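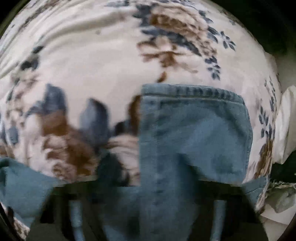 4. Washing Printed Cottons and Mixed Loads

This section covers the Delicate Print program on the Ruvico front-loading washer. For towels and bedding, see Section 5.

Before you start

Check the care label on each item. Do not use this program for wool, silk, or anything marked dry clean only. Wash new denim separately for the first 2 washes. Dark dye can transfer to a white ground and may not come out.

Loading

1. Turn printed items inside out and close all zippers.
2. Place items in the drum one at a time. Do not fold them.
3. Fill the drum no more than halfway. A full drum leaves hard creases in light cotton.
4. Close the door until it clicks.

Setting the program

5. Turn the dial to Delicate Print. The display shows the default temperature.
6. Press Temp to select Cold. Warm may be used for colorfast items only.
7. Add detergent to compartment II, up to the lower line. Do not use powder with this program — it may not dissolve fully in cold water.
8. Press and hold Start for four seconds. The door lock light comes on.

Note: The drum pauses several times while filling. Water level is checked during each pause.

CAUTION: Do not pour bleach into any compartment during this program. Do not force the door while the lock light is on.

After the cycle

9. Wait for the lock light to go out, then remove the load promptly.
10. Shake out each item and hang it away from direct sun.
11. Leave the door ajar until the seal is dry.

If the load is unbalanced, the display shows Ub and the washer skips the final spin. Open the door, spread the items by hand, and run Spin Only at the lowest speed. If Ub appears again, remove the heaviest item and spin it separately.

Clean the drain filter after about 200 cycles, or sooner if lint is visible in the drum. See Section 9, Drain Filter.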